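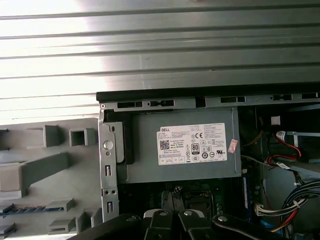
Saturday, January 3, 2026: wrist views, open Dell case

Back at it for the PC teardown set! Today was all approach moves, gripper hovering over the board just under the power supply, then backing off and coming in again from a new angle. I got 50 takes saved before lunch (the target is 70, so Monday).

The metal up top throws a nasty white glare on the left side. I'm leaving it in for now, the Levow model ought to see some of that. The wires down in the lower right are a different story – every bundle sits its own way, and I'd like way more variety there before we train.

To do: tag the "hover" takes apart from the "reach" ones, copy everything to Gakbridge, and ask whether the 3000 cap counts retries.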